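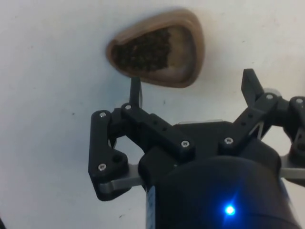

Robots Have House Rules Too

You probably have rules at home. No running with scissors. No feeding peas to the dog. Someone made each of those up after something went wrong, and I would bet the pea rule has a very good story behind it.

Robots that work near people have rules as well, and theirs are a lot longer. The handbook at the Stergiou workshop, where I spent a day in October, has 245 rules in it. I read all of them. Rule 8 is about sandwiches. (Keep them away from the robot. The robot doesn't mind, but the crumbs get into its joints.)

Who writes the rules?

People do. A robot has never written a rule in its life, and it doesn't read them either. When we say "the robot must stop if a person comes too close," we mean that somebody has to build it, program it and test it so that it stops. If it doesn't stop, you can't send the robot to its room. You have to go and find the person who set it up.

In many countries there are also big official rules called standards. A standard is a long document that a lot of experts have argued over until they could all live with it. It might say how a robot should be tested, or what kind of stop button it needs. Standards are not exciting to read. Neither is the label on a fire extinguisher, and you'd still like somebody to have got it right.

Know where the robot can reach

A robot arm can swing, stretch and turn. All the places it could possibly get to make up its reach, and a good workshop marks that area on the floor. At Stergiou it's a yellow line. Grown-ups who should know better lean over it to grab their coffee, which is what rules 30 to 34 are for.

You can find your own reach. Stand still and stretch your arms out in every direction. Now imagine you couldn't see very well and didn't know your little brother was there. That's why there's a line.

Watch out for fingers — yours and the robot's

The part of a robot that picks things up is called a gripper. Many grippers have two fingers that open and close, and wherever two hard parts come together there is a spot that can pinch. Engineers call it a pinch point. You have met one already if you've ever shut your hand in a drawer.

So the gripper gets its own page of rules:

Never put your hand between the fingers while the power is on, even if they're wide open and look friendly.
If something gets stuck, stop the robot first and pull it out second.
Set the grip as gentle as the job allows. Picking up a small bowl takes a lot less squeeze than picking up a brick.
Check the screws before work. Screws can wiggle loose, and they don't tell anyone.

What about the little lights? On some robots a light means "I'm switched on." On others it means "ready," or "waiting," or "please call somebody." The color doesn't mean the same thing on every machine, so the rule is to look it up. Guessing is for birthday presents.

The big red button

An emergency stop is usually a red button, fat enough to hit with your whole palm. Anyone in the room is allowed to press it, and this includes visitors, new people and people who are only a bit worried. At Stergiou, you may not be told off for pressing it by mistake. That's rule 2, and they put it near the front on purpose.

After a stop, the robot must not start again all by itself. A person has to look around, fix whatever was wrong and then choose to restart it. Imagine a blender that switched itself back on whenever it felt better. You see the problem.

Slow first, fast later

When a robot learns a new job, such as moving a bowl from one place to another, it should try it slowly. Recep Avcı, who keeps the logbook there, showed me a page for one bowl job that was tried 2864 times. I asked if he got bored. He said, "Around lunch."

Every try gets written down, including the bad ones. Especially the bad ones. A spill in the logbook can save you a spill next week. A spill you hid under a paper towel is just a spill, plus a paper towel.

Try it at home

Pick a job, like carrying a bowl of cereal to the table. One person is the robot and can only do what they're told. The other writes five safety rules first. Use dry cereal. You'll want a sixth rule pretty soon, so leave room at the bottom of the page.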